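3.2 O canto da roupa

Quando comecei a escrever esta parte eu achava que ia falar de tecido, e acabei falando quase só de cesto. Explico. No levantamento que a Yareli Magaña e eu fizemos (70 domicílios, entre visitas e entrevistas por telefone), a pergunta sobre dobrar roupa puxava sempre a mesma conversa: onde a pessoa põe a peça depois de dobrada. A cama apareceu bastante, claro, e a tábua de passar também, mas o cesto ganhou com folga! E eu, que em casa uso cesto só para roupa suja, fiquei com cara de boba na frente das entrevistadas.

No canto de lavanderia que usamos para as sessões, o cesto é branco, de plástico vazado, e trabalha junto da parede de azulejos. A peça dobrada vai deitada no fundo e a seguinte espera a vez (Figura 4).

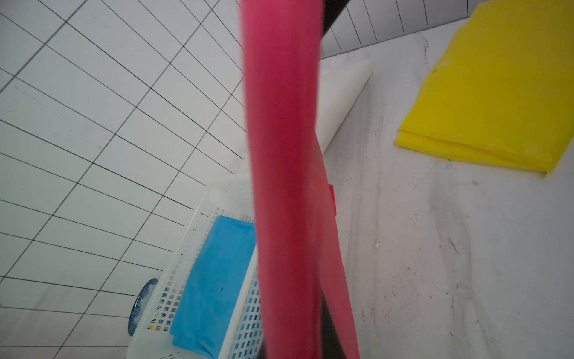
Figura 4. Pano azul dobrado dentro do cesto perfurado; em primeiro plano, tecido vermelho-rosado com uma pequena etiqueta.

Gosto muito do azul desta figura, confesso, mas o que me interessa mesmo é a etiqueta. Várias participantes contaram que procuram a etiqueta com os dedos antes de qualquer outra coisa, para saber qual é o lado de dentro. O Haziq Purba chama isso de "ponto de partida" e quis até transformar em categoria de análise. Eu resisti, ele insistiu, e ficou como subcategoria de "orientação da peça" (ver o Apêndice B, onde a briga aparece mais educada).

Outra coisa que rendeu foi a cor. Pedimos peças bem diferentes umas das outras, de cores fortes, porque no piloto de novembro tínhamos só toalhas claras e a codificação virou um pesadelo: duas pessoas olhavam o mesmo trecho e uma jurava que era a toalha de rosto, a outra que era a de banho. Com cor viva a discordância quase sumiu.
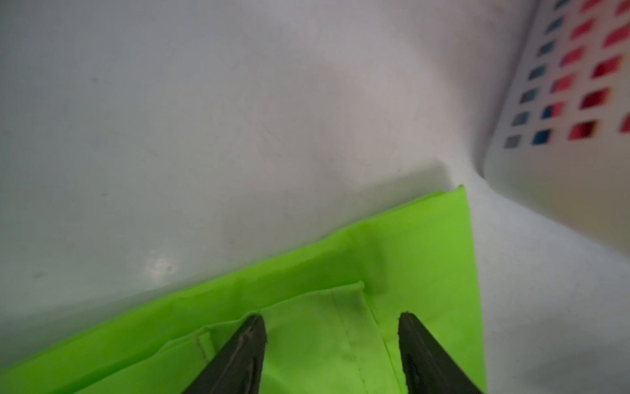
Ficou faltando, e isso eu admito sem drama, controlar melhor o amassado. Uma peça que chega enrugada pede alisamento antes da primeira dobra, e aí o tempo total cresce por um motivo que não tem nada a ver com o jeito de dobrar. Nos 330 episódios codificados, separamos o alisar do dobrar sempre que dava para ouvir ou ver a pausa entre os dois. Em 5 deles não deu e preferimos descartar.

Por fim, os plásticos. Eles não estavam no roteiro! Entraram porque as entrevistadas falavam deles o tempo todo: capa, forro, saco grande, tudo o que também precisa ser dobrado e guardado e que não obedece como pano. O plástico guarda vincos velhos e abre de novo assim que a gente solta (Figura 5).
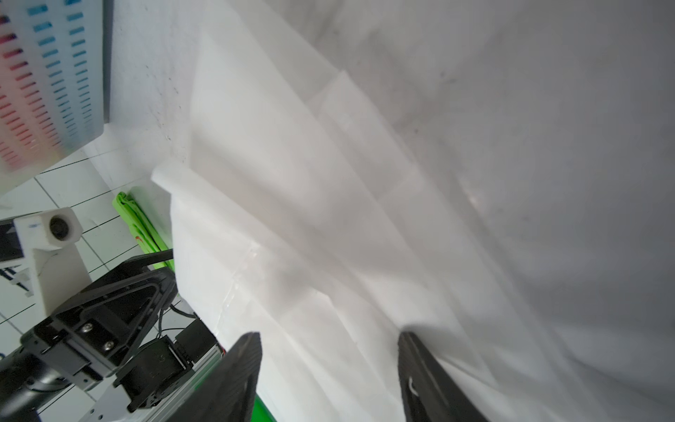

Figura 5. Folha de plástico branco translúcido, amassada em dobras largas, com o piso de azulejos brancos ao fundo.

Para esse material usamos uma ficha à parte, com campos para vinco, emenda e borda virada, e os resultados vêm na seção 3.3.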